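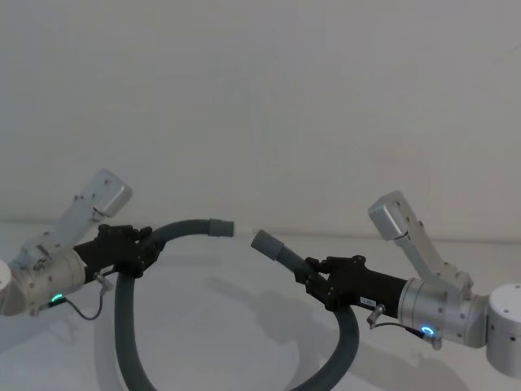

I have been told, by people who sell it, that corrugated hose is the answer to every awkward run under a sink or behind a washer. It bends, so you don't have to measure. I don't buy it, and after 22 years of fixing up rentals I've paid for enough of the stuff to have an opinion.

Take a short length and bring the two ends around to face each other. It looks like they'll meet. Now try to get them to stay lined up while you reach for a connector. The loop wants to open, and one end always seems to be pointing a little past the other. Flexible means it goes where you push it for as long as you keep pushing.

Then there are the ridges. Getberg's catalog says the ribbed wall adds strength, and maybe it does, but every rib is a place for lint and grease to sit. I cut open an old drain line in August and wished I hadn't.

My neighbor Szabolcs Juhász disagrees with all of this. He says a smooth pipe with two elbows costs more and takes a whole Sunday, and that his own ribbed line has never leaked. Fine. He also checks it every month with a flashlight, and I'd call that a hobby.

If the run is straight, use straight pipe. If it has to curve, buy the hose longer than you think you need, and quit calling it the easy option.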